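Listening and Remembering: Notes for Week 3
Course handout, Psychology of Everyday Claims
Instructor: Miklós Halász 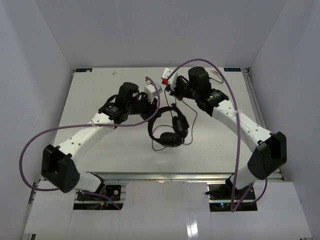

What does background music do to a person who is trying to study?

It depends on the task, and for reading with the aim of remembering, the safest reading of the evidence is a small cost when the music has words and very little effect when it doesn't. Anyone who promises you a large benefit is selling something or has read one paper.

These notes cover the lecture and add some material I ran out of time for. Read them before section. Bring the worksheet from last week as well, even if you left half of it blank.

1. The claim as people state it

The popular version goes like this: music makes you smarter, or at least makes your brain "ready to learn." You will find it on playlists, in parenting books and in the leaflets of companies that sell audio to schools. Notice how loose the wording is. "Ready" has no unit. "Learn" could mean passing a test tomorrow or knowing something a year from now. When a claim is this loose, almost any result can be counted in its favor.

In class we rewrote it so that it could fail: "Students who read a passage with instrumental music playing will recall more of it one week later than students who read it in silence." You may not like that sentence, and several of you said so. Fine. Write a better one, but it has to be able to come out false.

2. Where the idea came from

In the early 1990s a short study reported that college students did better on a spatial reasoning task right after hearing Mozart than after sitting in silence or hearing relaxation instructions. The effect faded within minutes. The students were adults, the task was narrow, and the music came before the task and stopped when the task began. By the time the story had gone through the newspapers it was about babies and general intelligence.

Later work tried to repeat the result. Some labs got a small effect, many got none. The explanation that has held up best is dull: a pleasant, lively piece of music leaves people a little more alert and in a better mood, and alert people in a good mood do slightly better on some tasks. An entertaining story does about the same job for people who like stories. I have no objection to Mozart. I do object to naming an effect after him when a cup of coffee might do as well.

3. Music during the task

This is a separate question, and students mix the two up on the exam every year. Music before a task can change how awake you feel. Music during a task also competes with it.

The part of memory that holds words for a few seconds while you work with them seems to be open to sound whether you want it to be or not. Speech in the room gets in. So do lyrics. If the task is also made of words, the two collide. Lab studies of this usually have people hold a list of digits or letters in order while sound plays that they are told to ignore. Changing sound does more harm than steady sound, and loudness matters less than you would expect within an ordinary range.

Be careful with the step from there to your own desk. Repeating digits in order is an odd activity. Reading a chapter is longer, more meaningful, and you can go back and reread a line you lost. Effects on reading are usually smaller than effects on digit lists, and they vary a good deal from one person to the next.

4. A worked case: the Gadudora leaflet

The leaflet I handed out is for Gadudora, a sound program sold to schools. It states that 2,541 students used the program and that their grades went up. Let's take it slowly.

Who were they compared with? The leaflet doesn't say. Grades may go up between fall and spring for reasons that have nothing to do with sound: easier units, students dropping the class, teachers getting kinder near the end.

Who chose to use it? The schools signed up, and inside the schools the students could opt out. Students who stick with a voluntary program for a term differ from students who don't, and they differed before the program began.

Does the big number help? Less than you think. A large group makes an estimate steadier. If the comparison is bad, you get a very steady wrong answer. I would take a properly assigned study one tenth the size without hesitating.

The second leaflet, from Vuvero, is better and still not good. Vuvero did assign classes at random, 11 in all, 8 of which finished. Three classes are missing and we are told nothing about them. If the teachers quit because the sound was driving everybody up the wall, those are exactly the classes we needed to hear from. The leaflet then analyzes individual students as though each had been assigned separately, when it was whole classes that were assigned. Students in one room share a teacher, a time of day and a broken radiator. Treating them as independent makes the result look more certain than it is.

5. "But it works for me"

Somebody says this every term and it deserves a fair answer. It might. Averages hide people. But ask what you mean by "works." If you mean that studying feels less awful and you stay in the chair longer, I believe you, and that may be worth a small loss per page. If you mean that you remember more, I'd like to know how you checked. People are poor judges of their own learning while it is going on. Rereading feels better than self-testing and usually teaches less. A comfortable hour with a playlist may be the same sort of mistake.

There is also habit. Students who always study with music may be less bothered by it, but the studies I have seen on this disagree with each other, and I won't pretend to settle it.

6. Terms to know

Arousal: how alert or activated a person is. Has no moral content.
Irrelevant sound effect: worse recall of ordered items when sound that should be ignored is playing.
Self-selection: people sort themselves into groups, and the groups differ for that reason.
Attrition: people or classes leaving a study before it ends.
Cluster assignment: whole groups, such as classes, are assigned together.

7. For section

Write down one claim about studying that you believe and have never checked. State it so that it could be false. Then say what you would measure, when you would measure it, and who would be in the comparison group. One page is plenty.

Also read the Kwon excerpt in the packet, and skip the appendix. The first half is clear. In the second half the author moves from "was associated with" to "improved" without any new evidence — find the sentence where it happens and mark it. Last year's group disagreed about which sentence it was, and I am still not certain they were wrong.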